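Open Day Safety Check, Collurton Demonstration Hall
Handling area and ground floor
Completed Saturday, before and during the morning session

1. Walkways and exits
Main door to rear exit walked twice. OK.
Comment: Flendby delivered two crates late and left them by the rear exit. Moved by 8 a.m. Deliveries on open days need to stop the evening before.

2. Floor
No spills, no loose mats. OK.
Comment: One extension cord was run across the visitor route without a cover. Cover fitted. Tape alone is not enough there.

3. Upper level
Railing checked by hand along its full length. OK.
Comment: Visitors should be told to keep bags and cups off the edge. Sign requested, not up yet.

4. Hand-held grippers
Pads secure, housings free of cracks, screws tight. OK.
Comment: Host to hold the gripper while the visitor watches the first pick. Visitors get a turn after that, one at a time. Keep long sleeves and lanyards clear of the pads. 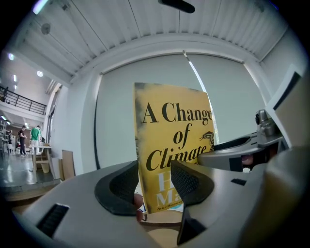
Objects for visitors to pick up should be light and have no sharp edges. Paperbacks are fine. The glass jar on the Rajan list was taken out and should stay out.

5. Robot cell (Brultov arm)
Emergency stop tested from both sides. OK.
Gate interlock tested. FAIL on first try, OK after the latch was adjusted.
Comment: Retest at lunch and write the result on the cell sheet. If it fails again, the arm stays off for the rest of the day.

6. Group size
Limit is 5 visitors per host at the cell. NOT MET at the first demonstration, when about 8 were standing at the line.
Comment: Second host added.

7. First aid and fire
Kit stocked, extinguisher tags in date. OK.
Comment: Eyewash bottle expires in November. Order now.

Open items: sign for upper level, latch retest, eyewash bottle.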